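Keeping spoons and chopsticks in a table-top holder
Kitchen how-tos, written by Aisling Ó Dubhghaill. Last checked 2026-03-18

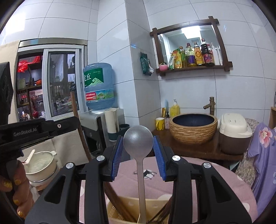
Do spoons go in the holder bowl up or handle up?
Bowl up, for anything with a handle longer than the holder is deep. You can see which one is the soup spoon before you grab it, and the heavy end isn't sitting in whatever has collected at the bottom. The drawback is that people pick spoons up by the part that goes in the mouth, so tell your household to reach for the neck.

I was not keen on utensil holders for years. Most of the advice about them comes from people selling them, and a good deal of it is nonsense. You don't need a "cutlery station". You need a pot that stays upright and gets washed now and then.

What to buy, if you must buy anything

Bamboo and wood look nice on a table and don't clatter. They also go black at the base if you put wet cutlery in them. The Rallberg holder I tried claims to be "self-drying", a phrase I'd like somebody to explain to me. It has holes. Water comes out of the holes and sits on the tablecloth. The Tremel one costs less, has no holes, and has lasted just as well with a folded square of kitchen paper in the bottom.

Check the weight. Put your longest ladle in and lean it to one side. If the holder tips, put it back on the shelf.

Setting it up

1. Dry everything properly. A rack overnight will do it, or a clean tea towel if you're impatient.
2. Stand the chopsticks in first, towards the back, thick ends down. They hold each other up once there are a few pairs.
3. Add spoons in front, one at a time, handles straight down. Dropping them in as a bundle gets them crossed, and then the whole lot lifts out together.
4. Stop while there's still room to get a finger between things. A full holder is a drawer with worse manners.
5. Keep sharp knives out of it altogether.

Serving spoons are better left with the dish they belong to. I've seen them recommended for the holder, but they're top-heavy.

Cleaning

Every 7 days, empty it, wash it in hot soapy water and leave it upside down until it's dry right through. Don't soak bamboo. Prona sell an oil for wooden kitchenware which made mine smell of furniture for a fortnight and did nothing else I could detect. If the inside smells musty after washing and drying, throw the thing away. No amount of lemon and bicarbonate has ever rescued one of mine, whatever the videos say.

Dark wooden chopsticks need a closer look than metal spoons, as mould doesn't show up well on them. Run a thumb along each one. Any that feel rough or fuzzy should go in the bin.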